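Wallner opens its simulation room to the public for an afternoon

BRURNSIDE – Visitors filled the ground floor of the Wallner building in January for the company's first open day, where staff showed how a robot arm is taught to sort household goods on a computer before any hardware is switched on.

The afternoon began at 1:30 with a short talk by Ottilie Bühler, who runs the simulation group. She told visitors that the arm, the work platform and the room around it exist only as software, and that the team can reset the whole setup in a moment and try again.

"We can run it all night and come in to read the results in the morning," Bühler said. "If it drops a mug, we lose a few seconds."

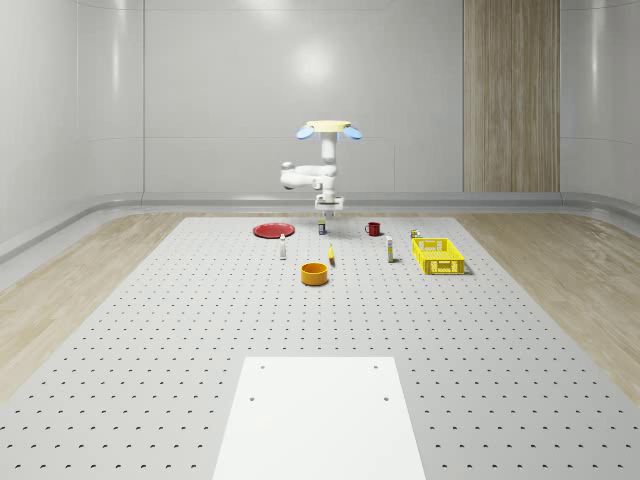

The company counted 456 visitors by closing time. Many came from Gumville on the shuttle bus, which made an extra trip after lunch. Groups of 52 were let into the demonstration room at a time, and the wait at the door reached half an hour by midafternoon.

Inside, engineer Syafiqah Lubis ran the software from a desk at the front and took questions. The task on show is one the group has worked on since last summer. The arm has to pick everyday items off the platform and put them in a yellow basket. Lubis said a banana and a bowl ask for very different grips, and that flat things are the hardest for a gripper with two fingers.

"A plate gives you very little to hold on to," she said. "You have to come at the rim, and you have to come at it straight."

She said the group logged 1,751 practice runs in the month before the open day. Each run starts with the items in slightly different spots, so that the arm does not simply learn one layout by heart. 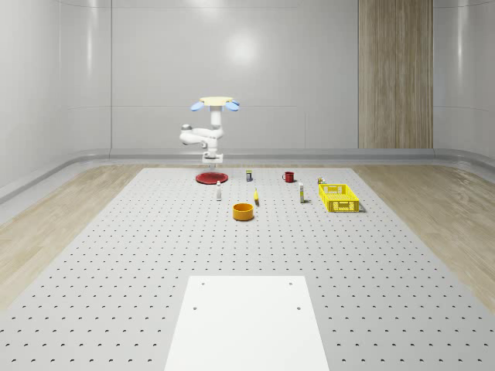
Nicanor Orellana, who teaches shop class in Gumville, brought students from two grades. He said most of them had expected to see a factory line. Several stayed behind to ask Lubis what she had studied and how long it took to write the code.

Wallner developed the software with Pidetti, a smaller firm that supplies the arm models. Gaetano Cirillo of Pidetti said the next step is to move the same task to a real arm. He gave no date for that – the two companies are still working out where the test space will be.

Admission was free. Wallner printed 500 copies of a booklet on the project, and the remaining ones can be picked up at the front desk. Mechthild Zaugg, who handles visits for the company, said school groups can write to her to arrange a tour. A second open day is planned for the fall.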